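Yagi rover, camera swap, second day out – July

Started late because the charger for the Okgate pack had been left on the low setting, so I had tea and re-read last month's notes while it caught up. No harm done, and the notes needed reading. We have two cameras to choose between for the front mount: the wide Barkthorpe we have been using since the spring, and the narrower Zodden, which everyone likes in the lab and which has hardly been outdoors at all. The plan was to drive the same straight line with each, at 60 per cent speed, and see which one gives the controller less to fret over.

Swapping them is still a fiddle. The Barkthorpe bracket wants its screws done up in turn, a little at a time, or the whole thing tilts, and I dropped a washer into the body again (found it, with the magnet on a string, bless whoever left that in the drawer). Four runs with each camera, same start, same heading as near as I could manage by eye.

The wide one first. I do like how much it takes in, with both kerbs in view and a good stretch of paving between them, so the controller has something to hold on to on either side. The price is the bending. The big buildings left and right lean inwards and bow outwards, and the joints in the concrete slant off in directions that I think are partly the lens and partly the slab, and I wouldn't like to say how much of each. There is also that dark bit of the rover's own front down in the left corner. I'd masked it in the old settings and forgot to carry the mask over, so it needs doing again.
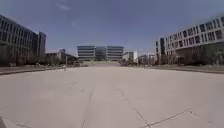 Masaru Fukuda reckons I am being too hard on the bending, and that if we straighten only the lower half before the line finder sees it we would keep the width and lose most of the trouble. He would leave the sky alone altogether, as the controller has no use for it and it only eats time. Worth a go, and less work than a new bracket.

The Zodden runs were tidier to look at afterwards and more nervous to drive. Straight things stay straight, which is a pleasure, but the rover lost the left kerb twice on the third run and hunted about for it – small swings, nothing alarming, though I had my thumb on the stop button. Turning the steering gain down a notch calmed it on the last run. I should have done that for all of them, so the comparison isn't quite fair and I'd rather write that here than find it out again in a month.

Leaving the wide one on for now. To do: put the mask back, try Masaru's half-straightening on the saved runs, repeat the Zodden set with the lower gain, and buy some washers.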